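Youth Program Leadership, Unit 3: Do badges measure anything?
Handout for March 3, 2019

Read this before the discussion. The claim we are testing is simple: a child who has earned a badge can do the thing the badge is named for. Most youth organizations print that claim in their brochures. Few of them check it.

Take the Lurdale district figures from your packet. Leaders signed off 673 badges in one program year, for 400 enrolled children. Parents were told this showed growth. It shows that forms were signed. The packet doesn't say how many children were asked to repeat a skill a month later, and I suspect the answer is none.

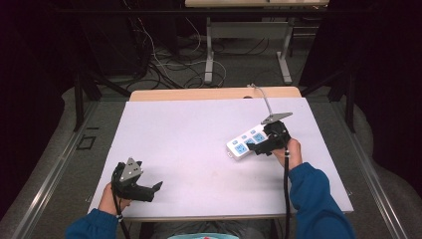

Requirements are often written so loosely that two leaders can pass very different work. "Show that you understand home safety" might mean a talk, a coloring sheet or a walk through the house. Compare it with a requirement built on one object. Put a power strip on a table, like the white one with blue sockets shown on this page, and ask the child what should never be plugged into it and why. A leader can hear whether the answer is right. Vague wording protects the leader – it does little for the child.

The Solheim troop tried a repeat check in October, three weeks after sign-off. Their write-up calls the results encouraging but leaves out the scores. Treat it with caution.

For next time: pick 3 requirements from the Ivari handbook and rewrite each so that a stranger could judge it. Bring both versions. "Demonstrate awareness of" will be sent back.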